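3장. 책상 정리함 채우기

시작 전에. 칸 네 개짜리 정리함 기준임. 칸이 더 많은 제품은 부록 참고. 문구류는 미리 한곳에 모아 둘 것. 정리함은 평평한 상판 위에 놓고 칸끼리 옆면을 딱 붙인다. 비스듬히 놓아도 상관없음, 칸 사이만 안 벌어지면 됨.

3.1 칸 배치와 마커 넣기

1. 칸을 한 줄로 붙인다. 맨 왼쪽은 하늘색 칸.
2. 하늘색 칸에 마커부터. 칸의 긴 방향에 맞춰 넣는다. 가로로 넣으면 걸려서 안 들어감.
3. 뚜껑은 끝까지 닫고 넣을 것. 딸깍 소리 날 때까지.
4. 빨간 뚜껑이 제일 자주 쓰는 거라 맨 왼쪽 칸으로 고정.

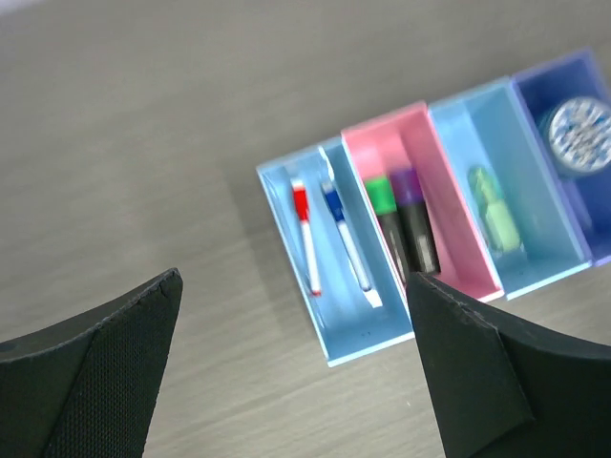 하이다야 나이르(Hidayah Nair)
윈드우드(Windwood) 사무용품 안내서 담당

주의: 뚜껑이 헐거운 마커는 넣지 말고 따로 뺀다. 잉크가 새면 칸 바닥에 얼룩 남음. 젖은 천으로 바로 닦고, 안 지워지면 알코올 솜으로 한번 더. 문지르기 전에 구석에 먼저 시험해 볼것.

3.2 네 칸 나누기

칸마다 용도 하나. 섞으면 일주일 안에 도로 엉망 됩니다.

1. 왼쪽 하늘색: 빨간 뚜껑 마커, 파란 뚜껑 펜.
2. 분홍: 초록 뚜껑, 보라 뚜껑 마커. 서로 기대도 괜찮음.
3. 두 번째 하늘색: 튜브, 작은 병 종류. 세울 수 있으면 세워서.
4. 연보라: 둥근 통. 뚜껑 무늬가 위로 오게.

손잡이는 전부 앞쪽을 향하게. 하나라도 돌아가 있으면 꺼낼 때 헷갈림. 서류용 흰색 철망 꽂이가 있으면 상판 뒤쪽 구석으로 밀어 두고 정리함과 겹치지 않게 한다.
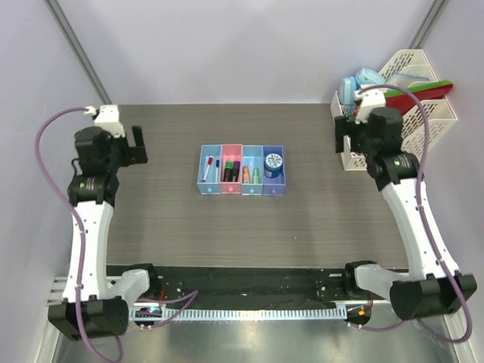

그림 3-2. 네 칸 배치와 뒤쪽의 흰색 파일 꽂이

참고: 칸 순서는 바꿔도 됨. 단, 여러 명이 같이 쓰는 책상이면 순서를 통일할 것. 프루스탄브리지(Prustanbridge) 사무실은 전 좌석 같은 순서로 맞춘 뒤에 분실 문의가 확 줄었음. 라벨을 붙일 거면 손잡이 위쪽에, 작은 걸로.

3.3 마커 세워 넣기

눕히는 게 기본인데 물건이 늘면 세우는 쪽이 편함.

1. 뚜껑이 위로.
2. 칸 벽에 살짝 기대 놓는다. 똑바로 안 서도 됨.
3. 긴 것은 뒤, 짧은 것은 앞.
4. 상판을 손으로 가볍게 두드려 본다. 넘어지면 다시.

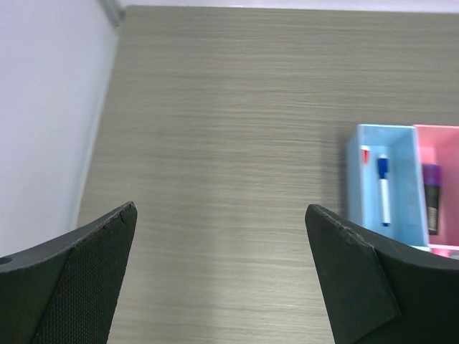 그림 3-3. 하늘색 칸의 남색 뚜껑 마커

주의: 수성 마커는 세워 두면 심이 마를수 있음. 오래 안 쓸 거면 눕혀서 보관.

책상이 벽에 붙어 있으면 정리함은 벽 반대쪽에. 벽쪽에 두면 손이 잘 안 들어간다. 앞쪽 상판은 글 쓸 자리로 비워 둘 것.

3.4 작은 병, 튜브 정리

1. 병과 튜브는 마커 칸에 넣지 않는다. 굴러다니면서 뚜껑을 밀어냄.
2. 세워서 자꾸 쓰러지는 건 그냥 눕힌다. 억지로 세우지 말 것.
3. 눕힐 때는 방향을 같이. 두 개를 나란히, 하나는 칸막이 쪽으로 붙인다.

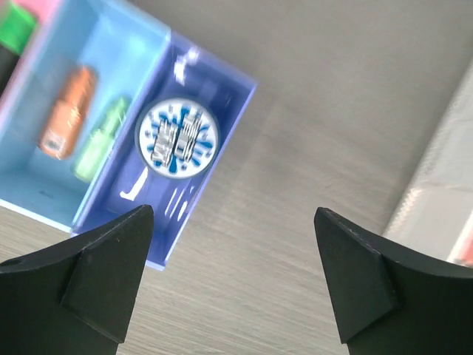

4. 내용물이 새는지 확인. 특히 튜브 입구. 샌 게 있으면 꺼내서 닦고 뚜껑을 다시 조인다.
5. 다 쓴 튜브는 바로 버린다. 아까워서 넣어 두면 칸만 차지함.

참고: 칸이 꽉 차면 옆 칸으로 넘기지 말고 정리함을 하나 더 놓는다. 추가 칸은 클라스츠카(Clastska) 부품표 97번, 손잡이만 따로 필요하면 172번.

3.5 마무리 점검

- 손잡이 방향 전부 앞
- 칸 사이 틈 없음
- 뚜껑 헐거운 것 없음
- 상판에 남은 물건 없음

점검은 금요일 퇴근 전에 한 번. 3분이면 끝남. 칸을 물로 씻었으면 완전히 말린 다음에 다시 채운다. 청소 방법은 4장으로.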